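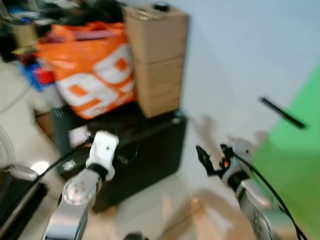

The second batch of Skurwood kits is done and I'm happy to say it went a whole lot better than the first. When I wrote to you in the spring I was still fighting with the crossover boards and sounding pretty gloomy about it, so let me start with the good stuff: six pairs built, measured and sounding like they belong to the same family, which you could not have said about the first batch. The workshop is as cluttered as ever and I've given up promising to tidy before a report goes out. The speakers themselves are coming along great.

Quick refresher for anyone at Cozma who's new to this. Skurwood is a two-way bookshelf speaker that a beginner can put together over a weekend with a screwdriver, wood glue and clamps. The soldering is limited to the crossover and the terminal cup. Your grant pays for parts, the measurement gear and the Friday evening build sessions in Stadport, and at the end of it we publish the plans so people can build a pair without us.

What changed since last time

The crossover. I moved the crossover point down a bit and went to a steeper slope on the tweeter, and the harshness that everyone complained about on female vocals is gone. I spent way too long trying to fix that with cabinet stuffing! The new board is also bigger, with the coils turned at right angles to each other and more room between the pads, so a first-timer with a fat soldering tip has a fighting chance.

The port. Our old one chuffed on bass-heavy tracks. The new one is flared at both ends and a little longer, and I had to shift a brace to make it fit. You do lose a touch of low end if you put the speaker right up against a wall and stuff the port with a sock, but it's a small speaker and I think that's a fair trade. I'll put a paragraph on placement in the booklet.

Measurements. Everything now goes through Wunix, and I wish I'd switched sooner. My old routine was a pile of sweeps with names like "left final final" and I could never find the one I wanted. We have 706 sweeps saved in there now, on axis and off, near field and far, every one tagged with the kit number. Matching the left and right speaker in a pair takes me an evening where it used to eat a weekend. The one thing I'm still not happy with is the gated response in the low mids. The ceiling is too low for a clean reading down there, so I'm splicing in the near-field data and I'd treat that part of the curve with some caution.

What didn't go well

The baffles came back from the cutting shop with the woofer recess too shallow, so the driver sat proud of the face. That one is on me. I sent them the old drawing. The shop recut them at cost, but it pushed the builds back and two people who had signed up for the spring session ended up coming in July.

I also underestimated the booklet. I figured I'd write it in a couple of evenings, and what I have is a decent first half and a second half made of sticky notes. The glue-up chapter is fine. The wiring chapter needs proper drawings, and the color coding in the ones I made by hand confused everybody, me included.

And the grille. I keep going back and forth on it. The magnets hold nicely but the frame puts a ripple in the treble that shows up plain as day in Wunix. I can hear it if I'm looking for it, and a couple of builders swore they couldn't. For now I'm leaving it out of the standard kit and calling it optional.

Money

We spent $1,219 this period. Most of it was drivers and crossover parts, then the baffle recut, then the measurement mic, which replaced the one that got dropped. Coils cost more than I'd budgeted and binding posts cost less, so it pretty much washes out. I'm not asking for anything extra. I would like to move what's left in the grille line over to printing, if that's okay with you, so there's a paper booklet in every box and I don't have to watch people scroll on a phone with glue on their fingers.

What's next

Finishing the booklet comes first. After that I want a proper listening evening in Stadport with batch one and batch two side by side behind a curtain, levels matched, and people scribbling down which they'd take home. I have a hunch some folks will pick the older, brighter one, at least for the first few songs, and I'd love to know before we lock the design. The plans are drawn up and waiting on that.

I'm also tempted to try a version with a cheaper tweeter. A sample is on the bench and the sweeps look surprisingly good up to the very top, where it gets ragged. I won't spend grant money on more of them until I've checked with you.

If you'd like to come by and hear a pair, Friday after 6 is best. Bring something you know really well, and not too quiet, the heating fan is loud in there.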